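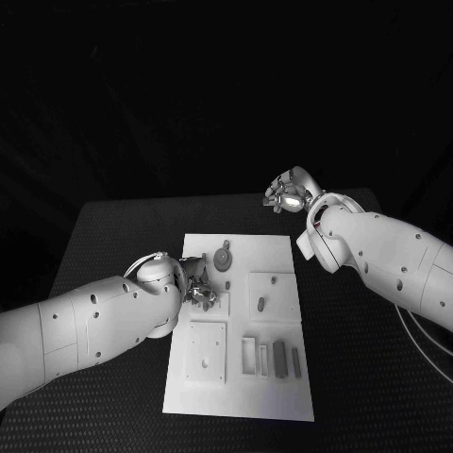
Two-armed assembly cell goes live at Gullport in August

The Gullport plant will start running its first two-armed assembly cell in August, on the Carrier line. The cell handles small-part work: pegs into plates, blocks into trays and gear discs onto pegs. It has been on trial in the test bay since spring and is now working through parts boards at a pace the line can use.

Presmont, which supplies the arms and hands, will keep a technician on site for the first month. The control software is Grukero, the same package already used in packing, so most shift leads have a login.

What changes on the floor

The cell will take one of the four hand-assembly benches on day shift. The other three stay as they are. No positions are being cut. The people now on that bench will move to board loading, inspection and rework, and their pay grade and shift do not change. Anyone who would rather stay on hand assembly should tell their lead before the end of the month.

Each batch is 40 boards. An operator loads the boards, starts the run and checks the finished parts at the end. During the trial the cell did around 600 boards a shift. Tight fits were the main cause of stops, and the oval pegs gave more trouble than the round ones. Those stops need a person to clear them, so the cell will not run unattended on any shift.

Training

Loader training takes two half days and is paid at the normal rate. The first session begins at 7 a.m. in the test bay. Sign-up sheets are outside the break room. Rework training will follow once the first 1000 boards have been inspected.

Questions about bench assignments go to your shift lead. Questions about the cell go to the engineering desk.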